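Section 3: Setting up your clock, and packing it up again when you move

I wrote this part of the guide after my third apartment in a row, so if it reads like somebody who has lost a battery cover behind a radiator, well, yes. It covers the small square bedside alarm clocks in the Jestport range, plus how I get a shelf's worth of clocks and bits into one bag without scratching anything. If yours is the wall model, skip to Section 4.

Before you start

Wipe down a table and clear yourself some elbow room. Tile, stone and marble tops are all fine, but they're hard, and a clock dropped even a couple of inches can chip at the corner (ask me about my first one!). Get yourself a fresh battery, a soft cloth, and a cloth bag with a flat bottom that will stand up on its own.

Setting the time

1. Lay the clock face down on the soft cloth and slide the battery cover off with your thumb. Don't pry it with a screwdriver.
2. Put the battery in, minus end against the spring, and close the cover until it clicks.
3. Turn the clock over and listen for the tick. If it's quiet, take the battery out and try again.
4. Turn the time knob in the direction of the little arrow. Go past the alarm time once and make sure it rings when it should.
5. Set the alarm. I do mine for 6:30 and then regret it.

Note: the alarm works on a twelve-hour dial, so it will go off in the evening too if you leave the switch on.

Packing clocks into a tote

I used to use a cardboard box for this and I've gone off boxes completely. A canvas tote is softer on the corners, you can carry it on your shoulder, and if it has a cheerful print on it you won't mistake it for the bag of cables.

1. Switch every alarm off. Do this first! A bag that starts ringing in the back of a cab is no fun for anyone.
2. If the clock will be packed for more than a month, take the battery out and tape it inside a folded piece of paper.
3. Stand the bag toward the back of the table with its mouth open and facing up, and keep the clocks out front where you can reach them.
4. Pick each clock up by its body, never by the knobs or the hands.
5. Lower it all the way in before letting go. Heavy ones first, little ones on top.
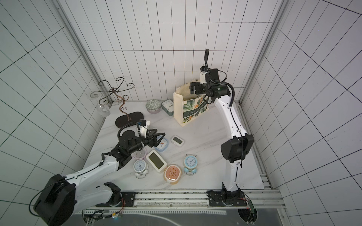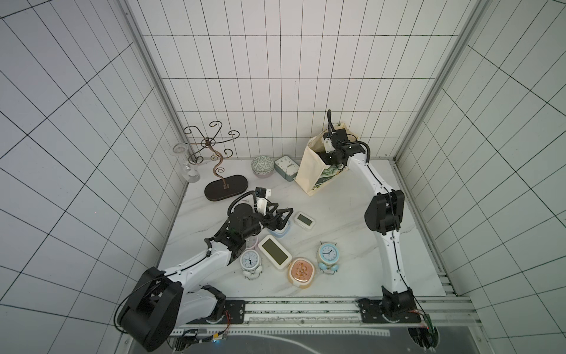
Light blue clock in the middle of the table, canvas tote standing toward the back wall.

Caution: don't put jewelry stands, hooks or anything else with wire arms in the same bag. They snag on canvas and they will scratch a clear clock face. Mine travels separately, wrapped in a towel.

When you unpack

Take things out one at a time and check the battery cover on each clock, as they like to work loose on bumpy roads. Then go back to step 2 of Setting the time. Spare covers are listed under part 629, and the clear front is part 972.

Thanks to Seon-mi Seol, who read this section through and made me move the bit about alarms to the top.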